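Chapter 14
Ice, Boards and Glass: How a Hockey Rink Is Built and Kept

Key terms: slab, brine, header, flood, dasher board, crease, shaving depth

After reading this chapter you should be able to describe the layers under a sheet of ice, explain how the ice is built up and maintained, and read a daily ice log.

14.1 The rink as a playing surface

Most sports are played on a surface that stays the same from the first minute to the last. Hockey is played on one that starts to wear out as soon as the skaters step onto it. Blades cut grooves, stops and turns throw up snow, and the snow slows the puck. By the end of a period a pass that slid flat in the opening shift may bounce or die short of its target.

Coaches plan around this. A team that likes long passes through the middle will often use them early in a period and play a simpler game along the boards later on. Players learn these habits young, usually without being told much about the ice itself. This chapter looks at the ice and at the structure around it.

Our main case is the Coman Rink in Brernthorpe, a single-sheet arena with 2,300 seats. It is home to a junior club, a figure skating school and an adult league, so the ice is in use from early morning until late at night. We return to it in Chapter 15, which deals with scheduling. 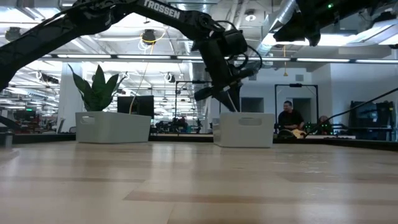 14.2 What lies under the ice

A permanent rink is built in layers. At the bottom is a bed of sand or gravel with drains in it. Many rinks also run heating pipes through this layer to keep the ground from freezing and pushing upward - a problem known as frost heave. Insulation goes on top of that, and then a concrete slab with cooling pipes set inside it.

The pipes carry brine or a similar fluid that has been chilled in the plant room. A large pipe called a header feeds the smaller lines under the floor, and another header collects the fluid and sends it back. If one line is blocked, the ice above it will be softer than the ice on either side. Players may notice this before the gauges do.

The ice itself is thin, often little more than an inch. It is put down as a series of fine sprays. The first coats seal the slab, white paint follows, and the lines, circles and creases are marked once the white has set. More water is then added until the paint is well covered.

14.3 Reading an ice log

Rink crews measure depth at fixed points and write the results in a log. At Coman the crew uses a printed form called the Serkier sheet, with one row for each point and a column for remarks. Low readings are common in front of the benches and in the goal creases, where skates dig in hardest. High readings tend to build up along the boards, where the resurfacing machine has trouble shaving evenly.

The log for one February at Coman has 328 entries. Exercise 2 at the end of the chapter uses a page from it. Before you begin, review the section on averages in Chapter 3, and note that all depths are given in inches.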